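3.2 Gegenstände als Träger verspäteter Einsicht

In den bisher besprochenen Folgen erfährt das Publikum durch Dialog, dass eine Figur ihre Haltung geändert hat. Im folgenden Abschnitt geht es um den Fall, in dem ein Gegenstand diese Aufgabe übernimmt. Gemeint ist ein Requisit, das früh und beiläufig eingeführt wird, über längere Zeit keine Rolle spielt und später wieder auftaucht, wenn eine Figur eine vergangene Handlung neu bewertet. Wir bezeichnen es als Rückkehrrequisit. Vom Erinnerungsstück im engeren Sinn, etwa dem Medaillon oder dem Abschiedsbrief, unterscheidet es sich dadurch, dass ihm bei der Einführung keine Bedeutung zugeschrieben wird.

Die Grundlage bilden 512 Folgen aus 16 fortlaufend erzählten Serien. Berücksichtigt wurden nur Folgen, zu denen Bild und Drehbuchfassung vorlagen. Die Drehbücher stammen überwiegend aus der Sammlung Primon und weichen bei der Serie Korletey an mehreren Stellen von der gesendeten Fassung ab. In diesen Fällen gilt die gesendete Fassung. Insgesamt wurden 995 Requisitauftritte kodiert.

Abb. 1. Becherständer und liegender Becher auf grauer Fläche.
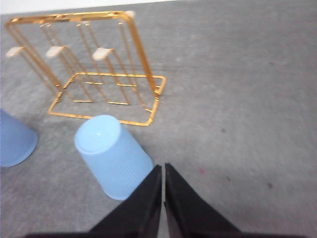 Für die Kodierung war zunächst zu klären, wann ein Gegenstand als eingeführt gilt. Die bloße Sichtbarkeit reicht nicht aus, denn in nahezu jeder Innenaufnahme sind Gegenstände vorhanden, auf die später niemand zurückkommt. Als eingeführt gilt ein Requisit, wenn es von einer Figur berührt oder benannt wird oder wenn eine Einstellung es allein zeigt. Das dritte Kriterium ist das schwächste. Ein hellblauer Becher, der wie in Abb. 1 vor einem goldfarbenen Ständer auf der Seite liegt, wäre nach diesem Kriterium nicht eingeführt, solange der Ständer mit im Bild ist; beide zusammen wären als Gruppe zu führen. Eine Vorgeschichte erhält der Becher erst durch die Erzählung, die ihn mit einer Figur verbindet. Gruppen wurden daher gesondert erfasst und gehen in die Auswertung nur ein, wenn mindestens eines ihrer Teile später einzeln wiederkehrt.

Die Funktion der Rückkehr wurde nach zwei Typen unterschieden. Beim bestätigenden Typ weiß die Figur bereits, was der Gegenstand bedeutet, und das Publikum zieht nach. In der zweiten Staffel von Brineck findet die Hauptfigur im Mantel ihres Bruders einen Fahrschein, den sie ihm selbst gekauft hat. Dass er die Reise nie angetreten hat, ist ihr seit Langem bekannt, dem Publikum nicht. Beim korrigierenden Typ verhält es sich umgekehrt: Das Publikum hat den Gegenstand in seiner Bedeutung verstanden, die Figur holt dieses Wissen ein. Hierher gehört der Schlüsselbund in Korletey, der sechs Folgen lang in einer Schublade liegt, die von der Tochter mehrfach geöffnet und wieder geschlossen wird.

Beide Typen kommen auch gemischt vor. In Mischfällen wurde nach der Figur entschieden, aus deren Sicht die Szene überwiegend erzählt ist. War das nicht zu bestimmen, wurde der Auftritt als offen kodiert und bei der Typenauswertung weggelassen. 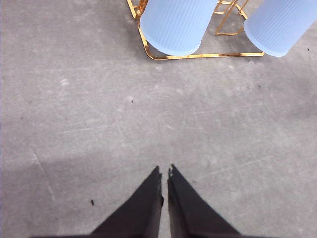
Thu Lưu wendet gegen diese Einteilung ein, sie setze ein Publikum voraus, das sich an jede Einführung erinnere. Bei wöchentlicher Ausstrahlung sei das kaum anzunehmen, und ein Requisit, an das sich die Zuschauerinnen und Zuschauer nicht erinnerten, könne bei seiner Rückkehr weder bestätigen noch korrigieren. Es wirke dann wie neu. Der Einwand ist berechtigt, soweit er die Wirkung betrifft. Unsere Einteilung bezieht sich auf das im Text angelegte Wissen und macht keine Aussage darüber, was tatsächlich erinnert wird. Für eine Wirkungsstudie müssten beide Ebenen getrennt erhoben werden.

Unberührt davon bleibt die Beobachtung, dass ältere Serien der Vergesslichkeit des Publikums selbst vorbeugen. Sie tun dies mit Rückblenden, mit der Zusammenfassung vor dem Vorspann oder mit einer Figur, die den Gegenstand beim Wiederfinden laut benennt. In Brineck sind alle drei Mittel nachweisbar, gelegentlich in derselben Folge. Korletey verzichtet nach der ersten Staffel auf Rückblenden und behält nur die Zusammenfassung bei, die zudem Requisiten selten einschließt. Der Schlüsselbund etwa fehlt in jeder Zusammenfassung, bis er in die Handlung zurückkehrt.
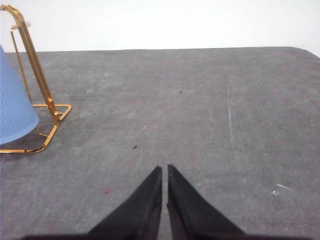

3.3 Abstand zwischen Einführung und Rückkehr

Der Abstand wird in Folgen gemessen, nicht in Sendezeit, damit Serien unterschiedlicher Folgenlänge vergleichbar bleiben. Kehrt ein Requisit innerhalb derselben Folge zurück, beträgt der Abstand null; solche Auftritte zählen nicht als Rückkehr. Bei mehrfacher Wiederkehr ist der Auftritt maßgeblich, an den eine Neubewertung durch die Figur gebunden ist. Gibt es mehrere, wurde der erste gewählt.

Bestätigende Rückkehren liegen meist nahe an der Einführung. Bei korrigierenden Rückkehren streut der Abstand stark, auch innerhalb einer Serie. Die längsten Abstände überschreiten eine Staffelgrenze und fallen häufig mit einem Wechsel im Autorenteam zusammen. Ob das Requisit in solchen Fällen geplant zurückkehrt oder beim Durchsehen früherer Folgen wiederentdeckt wurde, lässt sich aus den Drehbüchern allein nicht entscheiden. Định Khương hat für den Mehrteiler Ukden vorgeschlagen, Streichungen in frühen Fassungen als Hinweis auf Planung zu lesen: Wird eine Szene gekürzt, der Gegenstand aber in eine andere Szene übernommen, sei er vermutlich noch gebraucht worden.
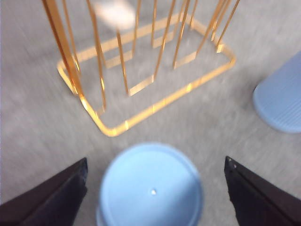
Auf unser Material lässt sich dieses Verfahren nur teilweise übertragen. Frühe Fassungen sind für Brineck fast vollständig erhalten, für Korletey liegen sie erst ab der zweiten Staffel vor. Beim Fahrschein spricht der Befund für Planung. Er gehört in der ältesten Fassung zu einer Bahnhofsszene, die später entfiel, und steht danach in einem Gespräch am Küchentisch, in dem er für die Handlung entbehrlich wäre. Für den Schlüsselbund fehlt ein entsprechender Beleg.

Ein Sonderfall sind Requisiten, die beschädigt oder verändert zurückkehren. Sie wurden als derselbe Gegenstand kodiert, wenn der Dialog oder eine Großaufnahme die Identität sichert. Ersatzstücke, die von den Figuren als solche erkannt werden, bilden eine eigene Kategorie und werden in Abschnitt 3.4 behandelt.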